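**sultetti_fan:** Swapped the smooth pads on my hand-held gripper for the ribbed blue ones from Dawber and wow, what a difference on socks! 81 grabs so far, only 2 drops. Wide lens is staying on too.

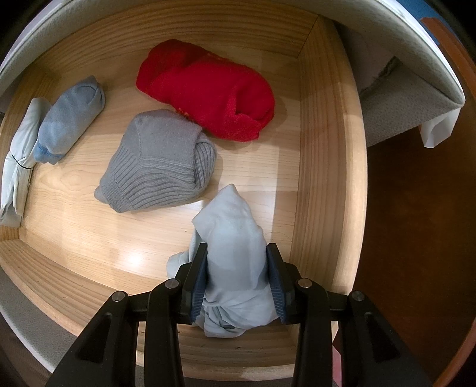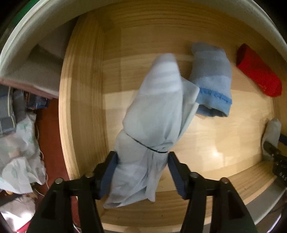 *Ribbed pads in the sock drawer, both shots through the wide lens*

**jekedik81:** Love the pads, not sold on the lens. Drawer walls bend like bananas. I went narrower and my tracking got way better.

**sultetti_fan:** Ooh, but then you lose the drawer edges! I want those in view when I'm reaching in.

**cwhiteley:** With jekedik on this one. Also, try fuzzy socks before you celebrate, mine snagged on the ribs after over 150 grabs. Colin Whiteley

**sultetti_fan:** Fuzzy red one is next, will post numbers tonight!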